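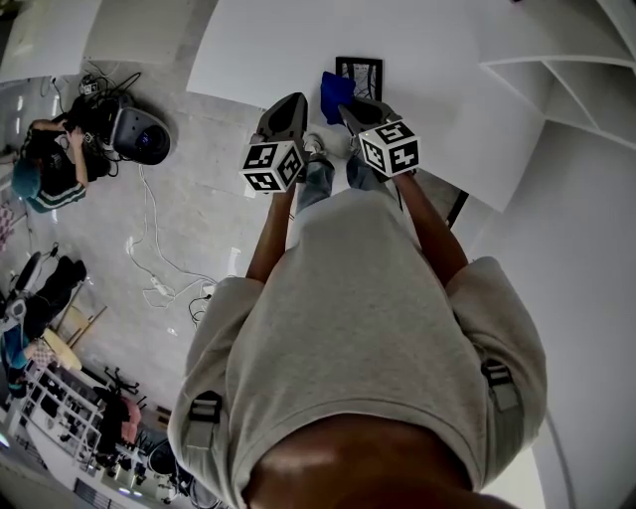 Bench notes, October 2007

Table: the big white one, now in the front half of the room. Blue cloth and the small black picture frame are on it. The frame stays lying flat for this set – the one with the line drawing, which is faint enough that it gets lost if the lamp is too close.

Cloth starts crumpled, in front of the frame on the side you stand at. In September we folded it first and the results didn't compare with anything, so no folding. Drop it from a hand's height and leave it how it lands.

Order of work:
Wipe the glass, left to right, two passes.
Lift the frame, wipe the back, put it down face up.
Cloth goes back where it came from.

Wiping the tabletop itself is a separate job and goes under Breltari. Imani Boateng has that sheet.

Entry 398 in the old book has the frame standing on its easel back. Ignore it. It slid every time anyone pressed on the upper corners, and we gave up after 11 tries.

Still to do: wash the spare cloths (3 in the drawer, all stiff), find out if the Skultum shelf is free, ask Imani whether lint on the glass counts as a miss. I have been counting it. She may not have been – check before the two sheets get merged.

Lamp bulb replaced. Spare is in the Zirkach box.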